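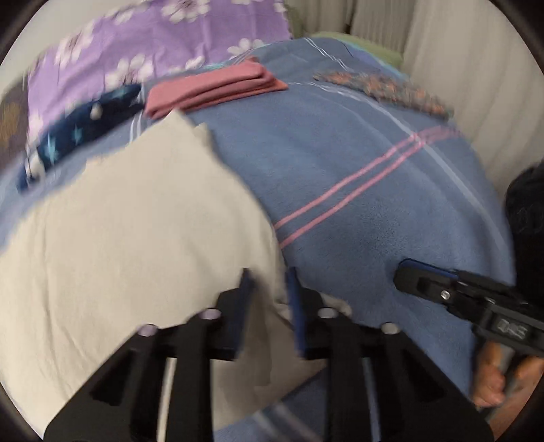

Bindu Sundaram wrote to me that folding at home is harder to teach than folding in a laboratory, and she asked for more beds and fewer tables. So in July we began the Taria gallery. A cream garment on a blue blanket, with both hand-held grippers near it – the kind of example she wanted.

Each person records 24 folds, then rests. We keep also the bad folds, with a note beside them. The next pictures will come from the Skulent homes.

Sowmya Sastry, 2021-11-07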